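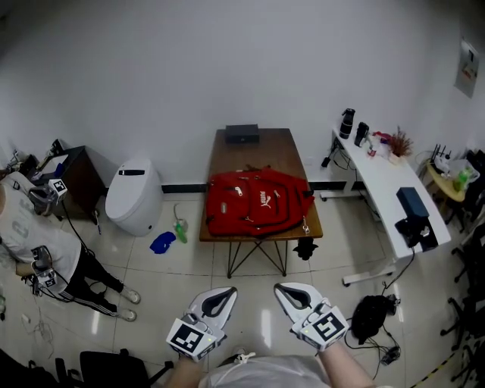 3.2 Recording setup

All demonstrations were recorded in the same room at the Gadden site in June. Two operators work at the same time, and each of them holds a pair of hand-held grippers. Every gripper carries a printed marker cube, and its pose is estimated from the views in which this cube is visible. We did not use a fixed camera on the ceiling, as the method should also work in rooms that we can not modify.

The operators received only a short instruction – the name of the object and the final state – and they were free to choose the grasp. In the earlier protocol of Kollard the order of the hands was prescribed. We found that this made the motion slow and unnatural, so the order was left open in our recordings. In total we kept 26 tasks. For 9 of them the object is soft, for example a bag or a cloth, and these tasks are discussed separately in Section 5.

3.3 Synchronization and filtering

The streams of the two operators are first aligned in time with the Geller tool, and after that the remaining offset is corrected by hand. A segment is removed when the cube of one gripper is not detected for more than two seconds. Shorter gaps are filled by interpolation of the pose.
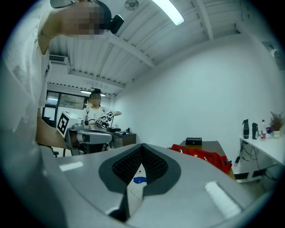
Interpolation works well when the hand moves in free space, but it is less reliable near contact, where the direction of motion can change quickly. For this reason we mark all filled samples, and the policy is trained with a lower weight on them. Figure 2 gives the two viewpoints that are used in the training.

Figure 2. Head view and gripper view from the recordings with two operators.

The Miah baseline receives only the head view. Our model receives both views, and the gripper view is especially helpful when the forearm of the operator hides the object – a case which is frequent with soft items. We did not tune the image encoder separately for each view.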